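Laxdal to Collect Old Kitchen Appliances at the Curb Starting in October

Posted 23 May 2026

The town of Laxdal will begin a curbside pickup service for small kitchen appliances in October, the Department of Public Works announced. Residents will be able to set out microwaves, toasters, coffee makers and similar items at no charge. Under current rules, these items must be taken to the Goltow transfer station, where a fee of 10 dollars applies to each appliance.

The service will first be offered to 4000 households in the older part of town, north of the rail line. The department expects to extend it to the remaining districts next year, subject to approval of the budget. Households in the first area will receive a notice by mail with their assigned pickup dates and a telephone number for questions.

Collection will be carried out under contract by Gremora, a regional recycling firm that already handles scrap metal for the town. Items will be taken to the company's sorting building in Goltow, where appliances that still work will be set apart for testing. Those that pass will be offered for reuse. The rest will be taken apart for metal, glass and wiring.
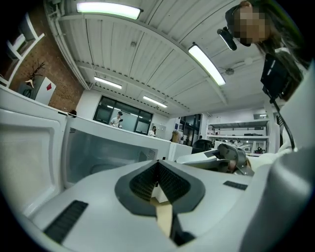
Public Works Information Office

Residents are asked to empty and wipe out appliances before leaving them at the curb. Microwave turntables should be removed, wrapped in newspaper and placed in a bag next to the oven. Doors should be taped shut. Power cords should be left attached and wound against the back of the appliance. Items left out in open boxes during heavy rain may be refused, and the department advises residents to wait until the morning of their pickup date.

Large appliances are not part of the service. Refrigerators, freezers, dishwashers and ranges will continue to be collected by appointment only, and the existing charges for those items remain in effect. Gas appliances of any size will not be accepted at the curb.

The decision follows a trial held last year on the streets near Josetti Square. During the trial, residents set out 1810 items, which the department described as well above its expectations. Microwaves made up the largest share, followed by coffee makers. More than 200 of the items were found to be in working order and were passed on for reuse.

A written report on the trial also noted several problems. Collection crews found batteries left inside kitchen scales and timers on a number of occasions, and some appliances were placed in regular trash bags, where they could not be told apart from household waste. The printed notice will therefore include separate directions for batteries, which may be dropped off at the public library and at the town office during normal hours.

The department stated that the transfer station will continue to accept small appliances for residents who do not wish to wait for a pickup date. The fee at the station will be dropped for all Laxdal residents on the day the new service begins. Proof of address will be required.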